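Halent Equipment Desk > Purchasing > Open tickets > Hand-held grippers, second order

Overview Tickets Parts Budgets Sign in

Last updated: March

Ticket: Second order of hand-held grippers, budget line does not cover spares
Status: Open, waiting on quote
Site: Plarkcombe
Supplier: Nunora

Problem as reported

The site asked for 4 more hand-held grippers so that two stations can record at the same time. The request went in with a unit price only. Purchasing sent it back with the note "no consumables, no spares, no mounts." The site wants to know what has to be added before it can be approved, and whether the order can still go in before the end of the quarter.

What we checked

1. Price on the request against the last Nunora invoice. Same unit price, but the last invoice had the finger sets as a separate line. The new request leaves them out. A gripper bought without a spare set is out of use as soon as a finger tears, and the lead time on fingers is longer than the lead time on the gripper.

2. Head-mounted cameras. The request assumes the ones on site will be shared. That works for one station. With two running, each person at work needs a head camera as well as a gripper, plus a backpack and cables if the rig is the kind that needs them. None of that is on the request.

3. Power. The sink station runs off a power strip on the floor. A second station needs its own strip and a cable cover. Small money, but it has to be on the form or it gets bought on somebody's card and never charged to the project.

4. Finger wear. The ribbed fingers are the part we replace most. The site log shows sets being changed well before the housing has any trouble. Please budget by hours of use and stop budgeting by the year. 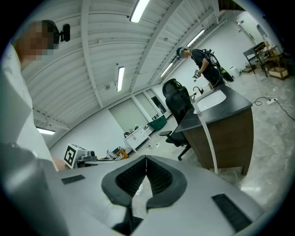
Reply from Chiang: I would not approve all four at once. We have 2 stations on paper but only one with a sink, and the kitchen station has no counter yet. Buy half now with a full set of spares, and put the other half on the next quarter when the counter is in. Also please get the shipping in writing. Last time it was added after we signed.

Answer to the above

Agreed on shipping. On splitting the order, Nunora's price break starts at four units, so two small orders will cost more than one. We asked whether they would hold the price for a split delivery. Waiting to hear back.

Figures so far

Finger sets: $70 per set. One spare set per gripper to start.
Head cameras, mounts and cables: capped at $1,000 for the whole order. Anything over that needs a separate request.
Power strips and cable covers: take from the general site budget.

Still to do

- Site to resend the request with fingers, mounts and shipping as their own lines.
- Site to confirm which head camera rigs are working. Please test them with the backpack on, with the cables run the way they will be used.
- Purchasing to get Nunora's answer on split delivery in writing.
- Halent to move the counter purchase to the same approval date.

Do not close this ticket when the quote comes in. Close it when the revised request has been approved and the order number is entered here.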